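From: Pallavi Chaudhary
To: gustcombe-live list
Subject: Re: Deleo set, second night – length and guest spot

Delphine Iwasaki wrote:
> The setlist page has the second Gustcombe night at 17 songs with
> Hakero as an unannounced guest on the last two. My recording has
> him on one. Also, the attendance on the page is 3033, and the venue
> posted 2905. Which is right? I would like to fix both before the
> January tour page is locked.

I compared your recording with the balcony one. Hakero walks on during the outro of "Bhattacharjee" and has no microphone until the next song starts. The balcony taper logged that as two appearances. I would list him on the closer only, with a note that he was on stage for the end of the previous song.

On attendance: 3033 is the capacity with the floor standing. 2905 is the count the venue gave after the show. The page template has one field and whoever filled it in used the first number they found. Please change it to 2905 and put the capacity in the notes.

Set length is 2 hours less the encore break. The balcony file runs 40 seconds longer than yours, all of it crowd noise before the house lights. I don't see a reason to merge them.

The rumor that Hakero and Deleo are dating should stay off the setlist page. It has its own thread, and the only source there is a fan account that also had the wrong opening act.

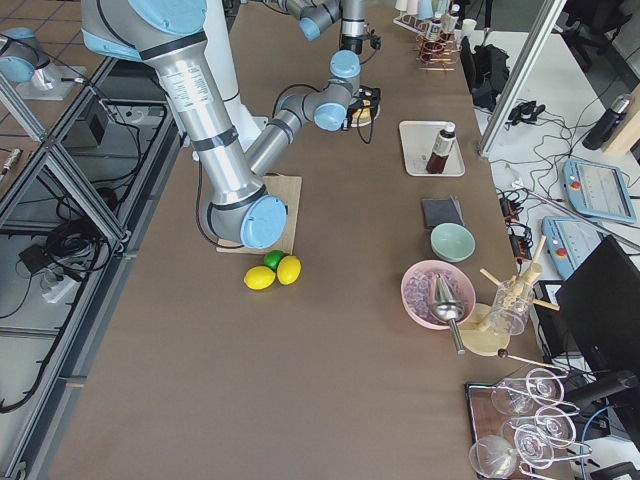
Lemons and a lime by the cutting board.

If anyone has a third recording of the encore – even a partial one – send me the file name and the start time first, before uploading.

Pallavi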